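Teris Rice Cooker, Six Months In

I bought the Teris back in November, after my old cooker (a hand-me-down with a dent in the lid and a cord I didn't trust) finally quit on me halfway through a pot of brown rice. I'd been putting it off forever! The Teris had good reviews, it came in a nice plain white, and Gerlach, the kitchen store near my sister's place, had it marked down. So home it came.

First the good stuff, and there's plenty. White rice comes out great. Fluffy, separate grains, no gluey layer on the bottom unless I get lazy about rinsing. I eat rice four or five nights a week, usually with a fried egg, scallions and a good splash of soy sauce, so this matters to me more than any fancy setting.

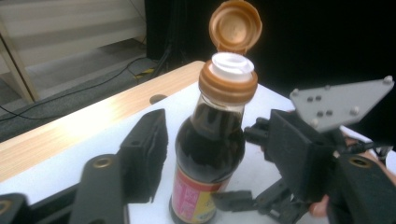 The keep-warm mode is the other thing I love. My old cooker turned everything into a crust after an hour, but this one will hold a batch through a late dinner and it still tastes fresh. I've left it overnight twice (not on purpose) and the edges were a little dry, but I ate it anyway and it was fine.

Now the gripes. The water lines inside the pot are hard to read, gray on slightly darker gray, and I have to tilt the thing under the light every single time. The measuring cup is smaller than a regular cup, so don't lose it like I did. And the beep! It's so loud. It plays a whole little song when the rice is done, and there's no way to turn it down that I've found. My dog leaves the room.

Brown rice took me some fiddling. The brown setting runs long, and following the lines gave me something close to porridge. I now use a bit less water and let it sit for 16 minutes with the lid shut after the song, and it's really good that way.

It pulls 600 watts, and I haven't had any trouble running it on the same outlet strip as the kettle, though I don't switch them both on together.

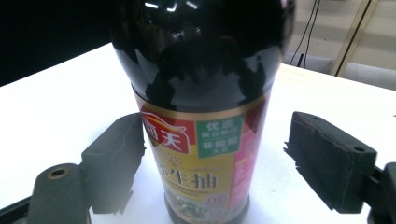

Can you cook a small amount in it, like one serving?
One cup of dry rice is the least I'd go, and that makes enough for me plus lunch the next day. I tried half a cup once and it came out hard around the sides.

Cleaning is easy. The pot wipes right out, and the inner lid pops off with a little tab. The steam vent is fussier and needs an old toothbrush every couple of weeks. I'd still buy it again, beep and all, but I'd get a second measuring cup on day one.

Posted 9 May 2021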